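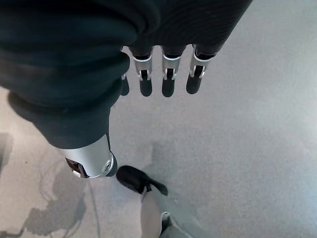 6 min read

October 17, 2022

OK quick one before work, I have maybe half an hour and I want to get the Junar show down before it goes fuzzy. Already going fuzzy. My ears are still doing the thing.

So. Grovport, Saturday night, the Chiang. 90 miles each way and I drove it alone after my sister bailed, which was fine, more room for the merch I swore I wasn't going to buy. Doors at seven. I got there at ten past thinking I'd be early and the line was already down past the nail place. Not a big room, the sign by the bar says capacity 138 and I'd guess they were close to it. I like that size. You can stand at the back and still see what pedals somebody is stepping on.

Utora opened. I'd heard one song, the one with the organ, and figured they'd be a keyboard band. Nope. Two guitars, bass, drums, the organ is only on the record I guess? The singer plays a big hollowbody that fed back whenever she turned toward her amp and after a couple songs she started using it, just leaning in between verses and letting it howl. Loved that. Their drummer hits very hard for someone playing songs that slow. First song was too quiet in the vocals, second song too loud, then somebody found the fader and it was good from there on. They did the organ song last, with the second guitar covering the organ part through some kind of chorus, and I think I like it better that way. Go find it. They had tapes for sale and no CDs, and I don't own a tape player anymore, and I bought a tape.

Long changeover. Way too long. They were playing the same reggae compilation over the PA and I'm pretty sure it went around twice. Talked to a guy in a Utora shirt who has seen them nine times and had opinions on every one. He says the old lineup was heavier. There is always a guy who says the old lineup was heavier and sometimes he's right, I wouldn't know.

OK Junar.

If you've been reading this thing a while you know I've gone back and forth on them. First EP, obsessed. First full album, kind of cold on it, I wrote a whole post in September about how the drums sounded like they were recorded in somebody else's house. I stand by that. But I had not seen them play those songs, and seeing them play those songs changed it for me. Costel Bălan is the reason. On the record his bass is way down there, you sort of feel it's around. In the room it's the whole front of the band. He plays with a pick, up near the neck, and he's doing these little runs at the end of each line that I'd have sworn were a guitar. I went back to the album in the car on the way home and now I can hear them, barely, buried under the cymbals. Who mixed this. Let the man out.

Pádraig Gilmartin sings like he's trying to get a table's attention from across a restaurant and I mean that nicely. He had a cold or something, he said so after the second song, and dropped a couple of the high bits down. "Low Bridge" was an octave under in the last chorus and the crowd just took the high part for him without being asked. That gave me a lump. He stepped back off the mic and let it go around again and the band stayed on the chord.

Setlist, as best I can remeber, from notes on my phone typed in the dark:

Parade Rest
Low Bridge
Tin Hours
new one (called Salt? Salted? he mumbled)
Kitchen Floor
the other new one, fast, no idea
Wintering
Carry Me Out Slow
All Your Good Coats

Then off, then back on for 2 more, Northbound and a cover I didn't recognize and neither did the people next to me. Sounded old, sixties maybe, a girl group thing played at half speed. If you were there and know what it was please tell me, it's been bugging me for two days. The words had something about a window and a streetcar.
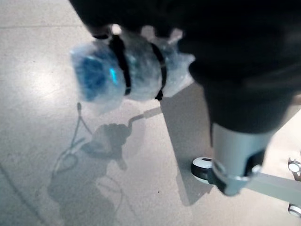 The fast new one was the best thing of the night and I will fight for that. It's got that stop before the chorus where everything drops out except the hi-hat, and they held it a hair longer each time it came back. By the third time people were laughing. Then it slams in and it's the biggest riff they've written, just dumb and huge, four notes. I hope they don't clean it up. I hope whoever put that blanket over the last album is busy that week.

"Wintering" dragged. It drags on the record too. It's a nice tune with a verse too many and live it got an extra instrumental bit on top, and that's when half the room went to the bar, me included. Beer is fine at the Chiang, nothing special, they do a decent ginger thing if you're driving. Coat check was $2 and the woman running it was wearing earplugs AND headphones over the earplugs. Respect.

Sound in general: good from the middle, muddy by the left wall. There's a pillar. Don't stand by the pillar. I stood by the pillar for Tin Hours and it was all kick drum. Moved over toward the desk for Kitchen Floor and it was like somebody had washed the windows.

Lights, no complaints, mostly red. Everyone looked like they were developing photos.

I wanted to say something about the talking between songs too. There wasn't much, and what there was was good. Gilmartin told a long story about the van and a ferry that didn't go anywhere and Bălan started the next bass line underneath it to get him to stop. So he just told the end of the story faster, in time, and came in on the verse. Either they do that every night or it was the luckiest thing I've ever seen. I don't want to know. Ok I do want to know. If you saw them in one of the other towns tell me if the ferry story happened.

Merch: got the shirt (gray one, the bird), got the seven inch, skipped the poster since I have no walls left. Shirt runs small. They were taking cards but the reader kept dying so bring cash if you're catching the rest of the tour. The seven inch has Northbound on one side and an instrumental on the other that I haven't played yet. Turntable belt is shot, new one is supposed to come Wednesday.

Drive home was long and dark and I had the windows down to stay awake. Tape in my pocket. Got gas at the place with the good pretzels but the pretzels were gone.

Anyway go see them. Go early for Utora, stand center, not by the pillar. I'm going to try and do a proper post on the EP vs. the album with the bass thing in mind, because I think I was too hard on a few of those songs, Carry Me Out Slow especialy. Not Wintering though. Wintering I was right about.

Late for work. More later in the week if the belt shows up.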